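Noreen Pirzada
2018-09-28

Okay, a few people asked how the closet business went after my grumbling in January, so I'm going to tell the whole story, and it's going to be a long one, so get yourself a drink. (Thread!)

I should say first that I didn't set out to stop buying clothes. I just got home from a work trip to Radville with a suitcase full of things I hadn't worn, looked at the closet, and thought — well, I have clothes. I have plenty of clothes. Why am I always shopping?

So I gave myself 30 days. No new clothes, no "just looking," no late night browsing with one eye closed. And then 30 days went by and I didn't much feel like starting again, so I kept on. 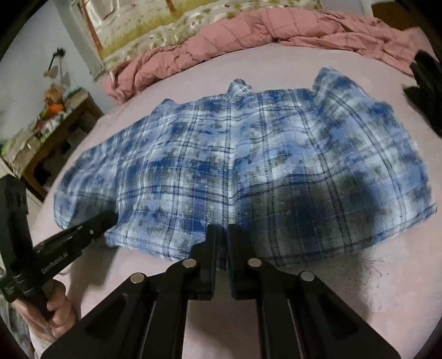 The first thing I noticed was how much of my shopping was really about being tired. I'd have a rotten afternoon and by dinner there was a sweater in the mail. Lucía Soler (hi Lucía!) told me she does the same thing with houseplants, which made me feel a lot better and a little worried for her windowsills.

The second thing was the mending. Oh, the mending! I had a bag of it on the closet floor that I'd moved from apartment to apartment. Missing buttons, a hem hanging down, the lining of a coat I've had since college. I did the whole bag in five evenings with the radio on.

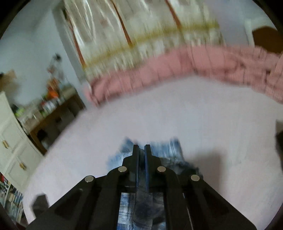

Blue denim, and a bit of blue and white. I do have a color, don't I.

I am not a good sewer, by the way, so please don't write to me for advice. My stitches look like a row of ants that had an argument. But they hold, and I've gotten very fond of them, and I catch myself turning back a cuff at lunch just to look.

Now, money, which I know is what my brother wants to hear about. I went back through my statements for last year and there were 114 separate clothing purchases. One hundred and fourteen! I had to go lie down. I'd have guessed a couple dozen, and I'd have said it with a straight face too. 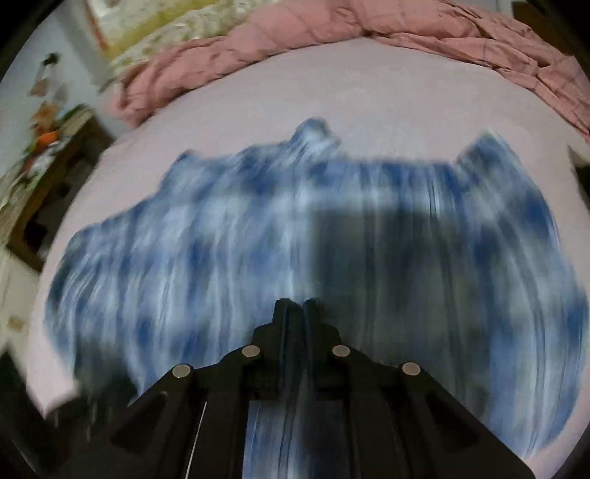
What I've come around to is wearing my favorites, which sounds silly when I type it out. I used to save them. I'd put on the second best thing every day and keep the good one waiting for an occasion. These days the soft old stuff comes out all the time, and I mean plaid in blue and white, the kind you can spread over half the bed while you decide whether it needs washing. It's a shirt for soup and phone calls and I love it.

My one slip was in the Lindemann outlet, where I bought nine pairs of socks. I'd like it noted that every old pair had a hole in it. Jomar Ocampo says socks are groceries and don't count, and I have decided Jomar is very wise.

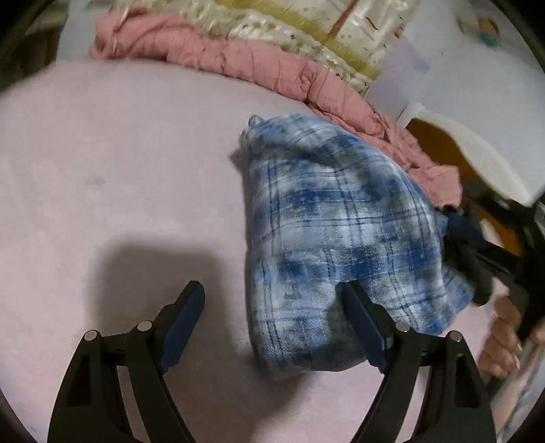 Somebody asked me if I miss it, and I do, a bit. I miss the package on the step. I miss having something to open. So I've been borrowing more library books and putting them on hold in big batches, and picking those up scratches nearly the same itch — plus they take them back when I'm done, bless them.

Anyway, that's where things stand. I need a winter coat at some point and I'm going to try the thrift store on the corner first. If you've done one of these no-buying stretches, tell me how long you lasted and what got you in the end. I'm guessing socks.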